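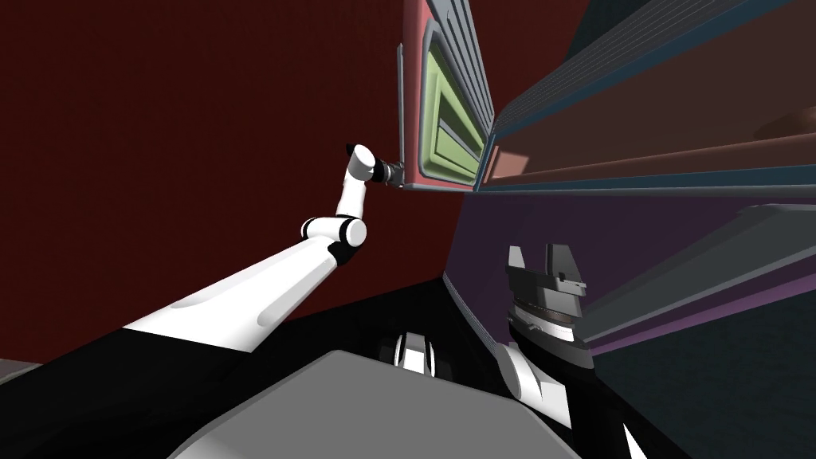 The door that wouldn't stay put

My mornings for most of this November have started at seven, with a mug of tea, staring at a kitchen cupboard that doesn't exist. It has a green panel set in a pinkish frame, it hangs against a purple and dark red kitchen that no sane person would paint, and I know it better than I know any door in my own house. Somewhere in the middle of it all is a white two-armed robot, every bit as simulated as the cupboard, with one gripper up against the bottom corner of the door. I look after it. That's the job, and when people at parties ask what I do I've learned to say "computers" and reach for the crisps.

The setup is called Bindside, and it lives on a rack at Mavance, in a room that used to be the stationery cupboard and still has the shelves. Bindside is what we call a cell, in the same way a factory would call a fenced-off machine a cell, except that ours is made of numbers. There's the robot, there's the kitchen, there's a controller telling the arms where to go, and there's a great tangle of settings underneath that decides how stiff a joint is, how grippy a fingertip is and how heavy a door feels when you lean on it. The controller is the bit we care about. The rest has to behave well enough that the controller learns something worth knowing.

I came to this from real machines. I spent years on a packing line with a grease gun and a torch, and I assumed a simulated robot would be a holiday. No grease! No worn belts, no forklift reversing into the guarding. What I hadn't reckoned on is that a simulated machine still goes out of adjustment, every time somebody updates something underneath it, and it does so without making a noise. A real gearbox will grumble for a fortnight before it quits. Bindside was fine when I went home and daft when I came in.

The trouble with the door started after one of those updates. The arm would reach up, touch the lower corner, and the door would shiver. Only slightly, a sort of buzz, as if somebody had left a phone on vibrate inside the cupboard. Then on some runs it would fling itself open so hard that the gripper was left pushing at fresh air. On others it wouldn't budge at all and the arm would stand there straining politely.

My first guess was the wrist, and I lost a whole day to it (I've always blamed wrists, it's a packing line habit). I went through the joint limits, then the motor gains, then the tool offset, which is the number that tells the controller where the end of the gripper really is compared with the last joint. They were all as I'd left them. I put the kettle on and sulked.

What got me going again was the view I keep open on the left-hand screen. It looks out from right behind the robot's own shoulders, so you get a big grey slab of torso at the bottom and the two arms going off past it, and the whole kitchen on a slant. New people hate it. They want the nice level view from across the room. I like the shoulder view for setup work, it puts your eyes near enough where the trouble is, and you can see the underside of things: the bottom lip of the door, the edges of the shelves next to it. I stepped the run forward one tick at a time and watched the corner.

If you've never stepped a simulation, it's a bit like flicking through a flip book with a ruler in your other hand. Every tick, the software asks which shapes are touching and how hard they ought to push back. And there, at tick 154, was my buzz. The gripper was touching two things at once. The door you see on screen is a lovely stepped affair, all nested borders, but the door the physics uses is a set of plain boxes laid over it, and two of those boxes overlapped at that bottom corner. The gripper would touch one, get pushed off it, land on the other and get pushed back. Round and round, far too fast to see at normal speed.

It had been like that for ages, I think. The old version of the solver was forgiving about overlaps and the new one is strict, so a mistake that had sat there quietly all year was suddenly running the show.

Mending it was fiddly and not very glamorous. I trimmed one box back so it met its neighbour along a clean edge. I put the hinge friction up a touch, and then down again when the door started to feel like something off a bank vault. I halved the time step for the bits of a run where the gripper is in contact and left it alone elsewhere, which keeps the rack from cooking. Then I checked the other arm. People forget the other arm! It hangs back with its fingers up while the first one does the reaching, and it looks as if it's doing nothing, but its joints are all being held in place by the same controller. If its gains are off, the whole body sways a hair and the reaching arm has to make up the difference.

Ours was off. Only a little, in the shoulder, and I'd never have spotted it from across the kitchen.

After that comes the dull part, which I secretly enjoy. We have a checking routine called Sutherland, written before my time, that sets the robot up in front of the cupboard again and again with everything nudged slightly: the door a smidge heavier, the arm starting a smidge lower, the hinge a smidge tighter. I asked it for 363 runs and went to get a sandwich. When I came back it had flagged 17, and I sat and watched every one of them. Most were the arm arriving at an awkward angle and sliding along the lip, and I'm happy to leave those, a real door would do the same to you. In 2 of them the buzz was back, fainter, and those sent me in again to trim the box on the far side of the hinge, which I'd decided looked fine without measuring it. Serves me right.

I keep a paper logbook for Bindside, and I get teased for it. It's got the date, what changed, what I touched and what I put it back to. On the packing line you wrote things down for the night shift, who would otherwise undo all your work by breakfast. There's no night shift now, only a scheduled job, but I've been saved by that book more than once. The old hinge friction was in there in my own handwriting, next to a tea ring, when the saved settings had been overwritten by the update.

My list for a cell like this is short and I've stuck it to the side of the rack. Freeze the versions before you start. Turn on the view that shows the collision shapes and look at it properly, from underneath as well as the front. Move one joint at a time through its range with nothing in reach. Touch the thing you mean to touch, slowly, and step through it. Change one number, run it, write it down. I break the last rule roughly once a week and pay for it each time.

The next job is Goltora, a second kitchen with drawers as well as doors, and I've had a quick nose round it already. The drawer runners are made of boxes too. I've ordered more tea.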